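The planner had been failing since lunch, and Hicham Salem had stopped getting up for coffee. Episode 21 ended the same way each time. The arm swung to the corner, the wrist camera filled with wall, and the log printed "no valid grasp" until the timer ran out.

"It thinks the picture is a thing it can pick up," he said.

Gonçalo Falcão leaned over from the next desk. "Is it?"

"It's a texture in a black frame. Bowen put it there to give the tracker something to look at."
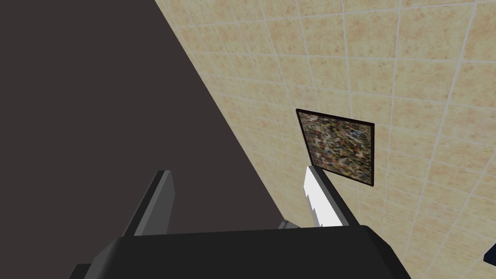

He scrolled back through the scores. The detector liked the speckles. It gave them a higher number than the mug, the box and the spoon together, and the planner believed whatever the detector told it. Two fingers open, approach, stop, complain.

"Mask the walls," Gonçalo said.

"Rumel won't have walls we can mask."

Gonçalo thought about that and went back to his own screen. It was past six. The Irkance build was due in the morning - 4000 episodes, all scored.

Hicham wrote a depth check, nine lines long, and deleted four of them. He set the step limit to 200 and started the run again. The arm swung to the corner. The log said nothing for a while.

Then it printed a new error, one he had never seen before, and he pulled his chair in and began to read.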